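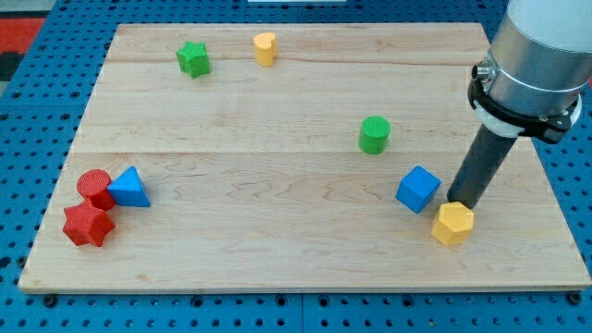 JUDDALE, November

The Tisik sorting cell is an automated workstation at the Juddale plant of Flasine, a maker of shape puzzles and counting sets for nursery schools. It consists of a robot arm working over a wooden board bolted to a perforated blue bench. The arm picks up colored blocks, among them stars, hearts, cylinders and cubes, and places them in trays by shape and color. The plant has used the cell for packing since last spring.

Background
Before the change, sorting was done by hand at two long tables. Workers stood for most of a shift and filled up to 300 trays between them. Sore wrists and shoulders were the most common complaint in the plant's injury log, and the packing room had the highest turnover in the building. Flasine bought the first cell from Nyamweya, an equipment supplier in the same county, after a trial lasting 90 days.

Operation
Blocks are put down on the board in no set order. They may stand upright, lie on one side or touch one another. The arm carries a long black tube as its tool and takes one block at a time. Single blocks with a flat top, such as the yellow hexagon or the green cylinder, are the simplest to pick. Groups are slower. A star leaning against a cylinder often has to be moved apart first, and the cell stops and calls an operator if two attempts fail.

Effect on staff
The packing room had 19 employees when the cell arrived. No jobs were cut, but the work was divided differently. Four people became cell operators – a new grade with slightly higher pay – and others moved to inspection and shipping. Operators clear stops, change trays and check the tool at the start of each shift. Training takes roughly 15 hours.

Opinion in the plant has been mixed. Injury reports from packing fell in the first months. Some longtime workers said the room had become quieter and lonelier, as the old tables had allowed them to talk while they sorted. Others objected to the pace being set by the machine, and operators may now pause the cell without asking a supervisor. Hand sorting continues for small orders and for returned sets.

See also
Industrial robot
Pick and place
Job rotation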